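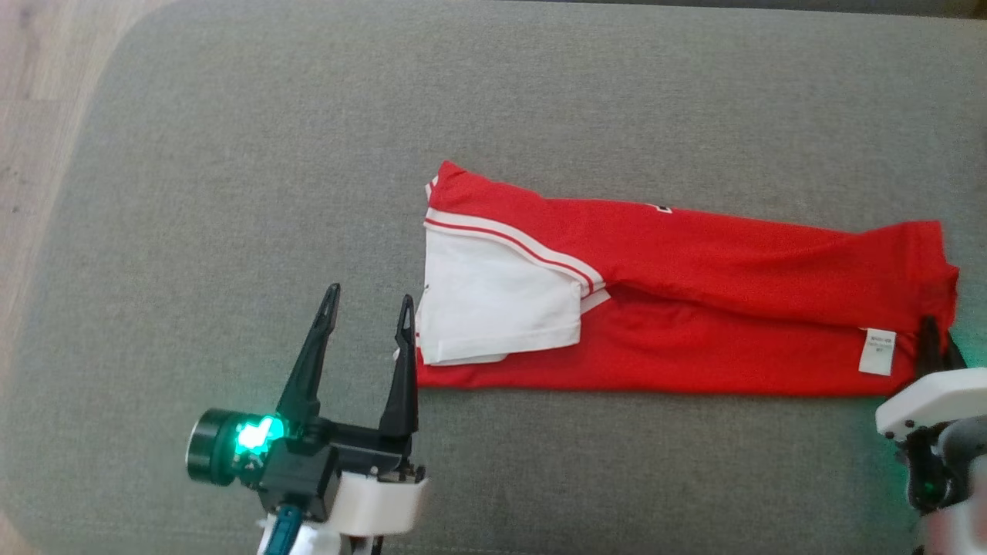

Lurngate Studio Class Schedule Records
Data card and README

Overview

This release contains class schedule and attendance records from the group fitness program operated by Lurngate, covering both of its studios. Each record describes one scheduled class: the studio, the format, the start time, the length, the number of places offered, and the number of places filled at check-in. The release holds 1316 records in a single table, with a second, smaller table describing the class formats.

The records were compiled so that studio managers, instructors and students of recreation management could study how timetables are built and how attendance moves over a season. Members are not identified in any way, and the files hold no payment information.

Maintainer

The release is maintained by Margaux Lemaire, program records manager at Lurngate. Corrections should be sent to the program office in writing and should quote the class number in the first column of the table.

Contents

classes.csv -- one row per scheduled class
formats.csv -- one row per class format
CHANGES.txt -- corrections made after first release
LICENSE.txt -- terms of use

Both tables are comma-separated text in UTF-8. The first row of each holds the column names. Text that contains a comma is enclosed in double quotation marks.

Columns in classes.csv

class_id: A number assigned when the class was placed on the timetable. Numbers are never reused, and gaps are expected where a class was withdrawn before the timetable was published.

studio: Either Jolletti or Carrilho. These are the names by which the two studios are known to members.

format_code: A short code that matches a row in formats.csv.

season_week: The week of the season, counted from the first week of the autumn timetable. Calendar dates have been removed.

start_time: Local time on a 24-hour clock, such as 06:30 or 17:45.

minutes: Scheduled length. Classes that ran over or ended early are recorded at their scheduled length.

places: The number of places offered for booking. At Carrilho this figure varies by format, as equipment classes need more floor space per person.

checked_in: The number of people checked in at the front desk, including those who arrived without a booking. This value may be greater than the number of places.

instructor_code: A code assigned at random for this release. The same code refers to the same instructor throughout, and the list linking codes to names is held by the program office.

status: One of held, canceled or substituted. A class marked substituted went ahead with a different instructor from the one on the published timetable. In that case instructor_code refers to the person who taught.

Columns in formats.csv

format_code, format_name, level and equipment. The level column follows the wording used on the printed timetable (open, beginner, intermediate). The equipment column lists items supplied by the studio and does not include anything members are asked to bring.

Collection

Timetable entries were exported from Plistard, the booking system used at both studios. Attendance was taken from the front desk check-in log and joined to the timetable by class number. Where the log and the instructor's own sheet disagreed, the log was used, except in the 67 records where the log had been left blank and only the sheet remained. Those records are listed by class number in CHANGES.txt.

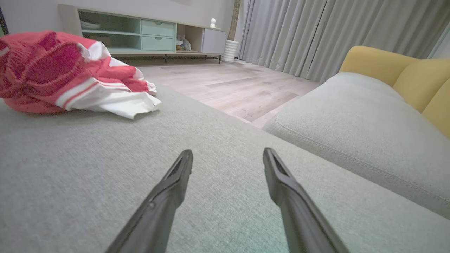 The check-in log was moved from paper to a desk terminal at Carrilho in November. Entries before the change were typed in by hand from the paper log and read back against it by a second member of staff. Jolletti used a terminal throughout. Users who wish to compare the studios across the whole season should bear this difference in mind, particularly for early morning classes, when the Carrilho desk was sometimes opened late.

Canceled classes keep their place in the table. Their checked_in value is empty. An empty value should not be read as zero: a zero means that the class was held open and no one checked in.

Privacy

No names, membership numbers, ages or contact details are included. Private lessons and classes restricted to a single outside group were removed before release, as were staff training sessions. Users must not attempt to identify instructors by matching codes against old timetables or other published material.

Known limitations

Attendance is a count of people and not of effort, satisfaction or progress. The records cannot show whether the same person attended twice in one week.

The largest room at Jolletti was divided by a folding partition for part of the season. Two classes could then run at the same hour in the same studio, and the table does not say which side of the partition each one used. The maximum number of places in any one class is 100, reached only when the partition was open.

Waiting lists are not included. Plistard kept only the final state of each list -- earlier changes were overwritten -- and the program office judged the remainder too incomplete to publish.

Holiday weeks ran on a reduced timetable. They are included with their normal week numbers and are not otherwise marked.

Suitable uses

The records may be used for teaching, for planning timetables, and for general study of attendance at group classes. They should not be used to evaluate individual instructors, whose attendance depends heavily on the hour and the format they were assigned.

Terms and citation

The files may be copied and adapted for any noncommercial purpose, provided that the source is named and any changes are stated. Requests for commercial use should be addressed to the program office. Published work should cite the release as: Lurngate, Studio Class Schedule Records, maintained by Margaux Lemaire.

Corrections

Accepted corrections are entered in CHANGES.txt with the class number, the column affected, the old value and the new value. Records are corrected in place and the file names do not change, so users who need a fixed copy should keep their own.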